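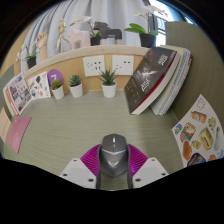
A desk with a light wooden panel behind it.

How Is a Wooden Jigsaw Puzzle Made?

A jigsaw puzzle is a picture that has been cut into pieces so that someone can put it back together. Many puzzles sold today are made of cardboard. Some are still made of wood, as the first ones were.

The earliest jigsaws were maps. They were glued to thin boards and cut along the borders between countries, and children used them to learn geography. The workshop at Gerstead still makes a map puzzle of this kind. It has 31 pieces.

Choosing the wood

Most wooden puzzles are made of plywood. Plywood is a sheet built from thin layers of wood glued on top of one another. The lines in wood are called the grain. In plywood, the grain of each layer usually runs across the grain of the layer below. This makes the sheet strong in both directions and helps it to stay flat.

Before any work begins, the sheet is checked for gaps and knots. A gap inside the wood can cause a small piece to break.

Adding the picture

The picture is printed on paper and glued to the wood. A heavy press holds the two together while the glue dries. If air is trapped under the paper, a bubble will form and the colour may peel away later.

Cutting the pieces

Puzzles can be cut with a scroll saw or with a laser.

A scroll saw has a very thin blade that moves up and down. The blade stays in one place and the cutter turns the wood around it. A person working this way can make every puzzle different. At Gerstead, a puzzle of 200 pieces takes one cutter 17 hours.

A laser is a narrow beam of strong light. It burns a fine line through the wood by following a drawing stored in a computer. Laser-cut pieces often have dark brown edges and may smell slightly of smoke.

What is a whimsy?

A whimsy is a puzzle piece cut in the shape of something you can recognise, such as a bird, a key or a boat. The Sascombe puzzle, which shows a harbour, has 90 pieces, including a whimsy shaped like an anchor.

Finishing

The backs of the pieces are sanded until they are smooth. The puzzle is then put together once to make sure that every piece is there, taken apart again and placed in its box.

Looking after a wooden puzzle

Keep the pieces dry, as wood swells when it takes in water. Wipe them with a soft, dry cloth. Puzzles with small pieces should be kept away from babies and toddlers.

Words to know

Grain: the direction of the lines in a piece of wood.
Plywood: a sheet made of thin layers of wood glued together.
Scroll saw: a saw with a thin blade, used for cutting curves.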